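Two Arms and a Corkboard: Notes for a Short Talk

Speaker: Vivek Solanki
Shared workshop open evening, Saturday, December 16, 2023

Slide 1. Title

Say hello. Say who built it: me and Merle Donnelly. Merle did the mounting and the cabling, I did most of the software. She is in the second row and will take the hard questions.

The project is called Kabbaj. It was the name of the folder and it stuck.

Slide 2. What we set out to do

Two arms, one table, one corkboard. The job is to take a sticky note out of a bin, put it on the board and pin it there. We picked it in March. It sounds small. A person does it in a few seconds while talking to somebody else.

Mention that we wanted a job that needs both hands. A lot of what one arm can do on a table has been done in this workshop already.

Slide 3. Parts

Arms came secondhand through Clondden. Gripper brackets were made here. Total spend, leaving out the laptop, was 3713 dollars. Pause here, people will want to write that down.

The table is two sections pushed together. If the seam opens up, the far section shifts and the calibration is off for anything back there. We keep the board on the near section for that reason.

Slide 4. Software

Keep this short. Sometti is the part that talks to the motors. Groltetus is our own recorder, which saves the camera views and joint positions on one clock. The first version of Groltetus let the clocks drift and we had to throw out two weeks of recordings. Tell that story only if there is time.

We have 471 runs saved. Every run is kept, good or bad, with a note on what went wrong.

Slide 5. Paper

Sticky notes are hard to pick up. The fingertips are pointed, so they get under an edge well enough, but they also push the note along if they come in low. Coming in high, they close on air. The height that works is a narrow band and it changes with how the pile is lying in the bin.

Show the hand motion. Pinch from the side, then straight down.

Slide 6. Pins

Push pins live in a little tray on the right. They lie every which way. The right arm has to get one by the head and keep it upright. Merle tried three different fingertip shapes before we went back to the first.

Pressing is the other problem. Too soft and the pin falls over. Too hard and the arm faults out. We set a force limit and let it try again up to 3 times.

Slide 7. The bench

Leave these up for a minute and let people look. The second one is the close view, from a camera down at the gripper.
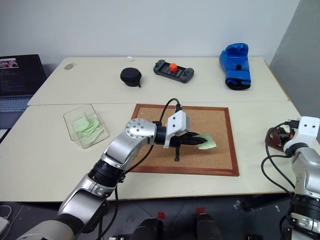
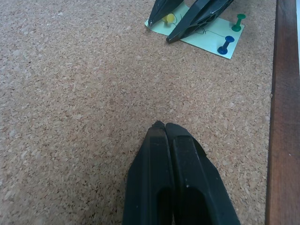
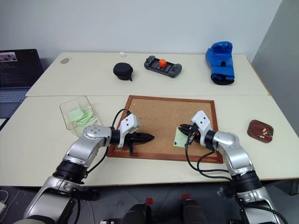

Slide 8. What still goes wrong

Cables first. They loop out from the wrists and they catch. Merle wants to run them inside a sleeve along each arm, and she has the material on order.

Second, the arms getting in each other's way. With both of them over the board there isn't much room. At the moment one waits while the other moves, and it makes the whole thing slow.

Third, light. Late in the day the shadows on the cork get long and the note finder is less sure of itself. A fixed lamp would probably fix it. We have not bought one.

Slide 9. Next

Sleeves on the cables. A lamp. Then a second note beside the first, without knocking the first one off.

Slide 10. Questions

If someone asks about cost, go back to slide 3. If someone asks for the mounting drawings, Merle has printed copies at the door. The bench is free to look at afterward, but ask people to stay behind the tape until the power is off.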